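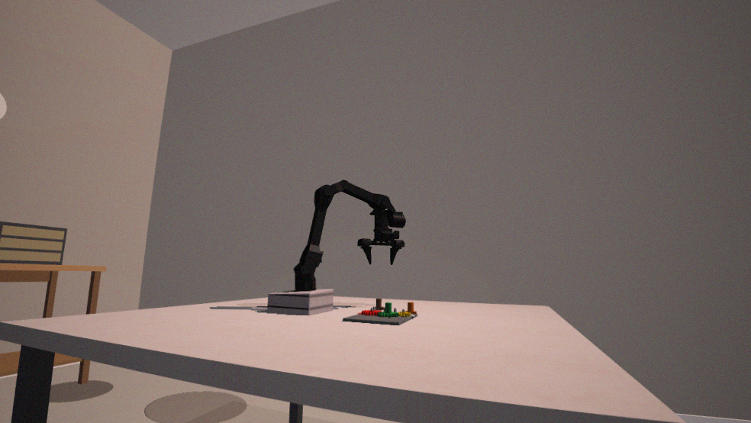

Colored gears and pegs on a dark gray board.

How to Choose the Gear Ratio for a Small Hand-Cranked Winder

I wind yarn at home in Zotstead, and my first winder was too fast. The yarn came out tight and the cake fell apart in the middle. After I changed the gears it became a nice tool to use. In this tutorial I explain how to calculate the gears before you buy them.

What you need to know first

The ratio is the number of teeth on the driven gear divided by the number of teeth on the driving gear. The crank turns the driving gear. If the driving gear is bigger, the spindle turns faster than your hand — and this is what we want for a winder, but only to some limit.

Step 1. Decide the speed

For wool I use a ratio of 1 to 3. One turn of the crank gives three turns of the spindle. For cotton you can go a little higher.

Step 2. Find the gears

Both gears must have the same tooth size (it is called the module). Do not mix gears from two shops if the module is not written on the page. I bought mine from Kozma, where they are sold one by one. Kolell has also good ones, but only in sets.

Step 3. Calculate the distance between the shafts

Add the teeth of both gears, multiply by the module and divide by two. With module 1 and gears of 36 and 12 teeth, you get 24 mm. Add a very small gap, 0.1 mm or 0.2 mm, otherwise the teeth will rub.

Step 4. Drill and test

Drill the hole for the crank shaft first. Put the second gear by hand against the first one and check your mark before you drill again. Turn slowly. If you feel a hard point in every turn, one hole is not straight.

Grease

A little white grease is enough. I put too much the first time and it went on the yarn. My gears made 1,000 turns before I cleaned them, and the teeth were still fine.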